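Power strips: which tips are worth your time

Updated November 18, 2019

Every June the same cord-tidying advice goes around, and I have my doubts about most of it. Cord boxes, for one. They hide the mess nicely, but I don't like the idea of shutting a loaded strip and its adapters inside a closed box with dust. I gave mine away.

Color-coded tags? I bought a pack of 100 and used 3. Masking tape and a pen did the same job, and the tape peels off when you swap a lamp for a fan.

What I do think is worth doing, twice a year:

Unplug the strip at the wall, then everything on it. Take it to a table with decent light.

Wipe the face with a dry cloth. Skip the damp one, whatever the cleaning blogs say.

Run the cord through your fingers from end to end. If you find a nick or a flattened spot, throw the strip out. Electrical tape is no repair.

Push a plug into each outlet. A loose fit means the strip is finished. 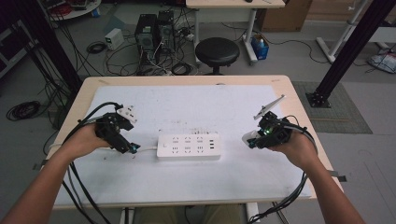 White strip with three rows of outlets and the USB ports near one end, laid flat on the table.

Don't let built-in USB ports talk you into paying double. They're handy for a phone — less so when a fat adapter is crowding them.

As for plugging one strip into another, don't. Heaters and kettles go straight into the wall, even if the package seems to say otherwise.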